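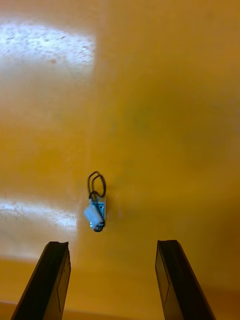
Einführung in die Filmanalyse
Sitzung 7: Schauplatz und Spielregel im Animationsfilm
Skript, Stand 26.6.22

Wer die Sichtung verpasst hat, holt sie bitte nach. Eine Inhaltsangabe aus dem Netz ersetzt den Film nicht, und ich erkenne die gängigen inzwischen am Tippfehler.

1. Die Regel und ihr Preis

Jede fantastische Welt beruht auf einer Abmachung mit dem Publikum. In »Balldale« lautet sie: Was rund ist, darf sprechen. Das klingt dürftig, trägt aber 59 Minuten lang, weil der Film die Regel früh vorführt und später gegen seine eigenen Figuren wendet. Danach kommt der Drache, und der ist eckig und redet trotzdem. Ob man das als Bruch oder als Faulheit bezeichnet, ist eine Frage des Temperaments. In der Hausarbeit schreiben Sie bitte »Bruch«.

Begriffe zum Nacharbeiten: Diegese, Exposition, innere Logik. »Worldbuilding« ist erlaubt, kostet aber Sympathie.

2. Gegenbeispiel: »Skasilgate«

Margit Nygård erklärt in ihrem Film gar nichts. Die Stadt hängt an Seilen, die Leute gehen einkaufen, fertig. Erst in Einstellung 200 von 294 reißt ein Seil, und man merkt, wie lange man schon ohne Nachfrage mitgegangen ist. Achten Sie auf den Ton: Das Knarren ist von Beginn an da, nur eben unter der Musik.

Zum Vergleich eignet sich die Marktsequenz. Sie enthält kaum Dialog und drei sehr schlechte Witze – einer davon ist für die Handlung wichtig.

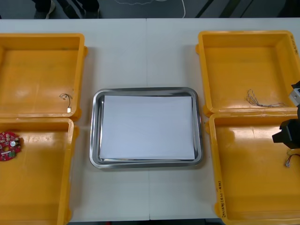
Nikola Petkov wandte in der Diskussion ein, das Schweigen des Films sei keine Kunst, ihm fehle schlicht der erste Akt; wer nichts erkläre, könne sich auch nicht widersprechen. Das lasse ich so stehen, zumal ich darauf noch keine gute Antwort habe.

3. Aufgabe

Wählen Sie eine Szene aus einem der beiden Filme. Formulieren Sie die Regel, die dort gilt, in einem Satz, und belegen Sie sie an Bild und Ton. Umfang: zwei Seiten. Die Schriftgröße ist kein Stilmittel.

Die Abgabe ist im September. Literatur: Hviid, Kapitel 7, ohne die Fußnoten.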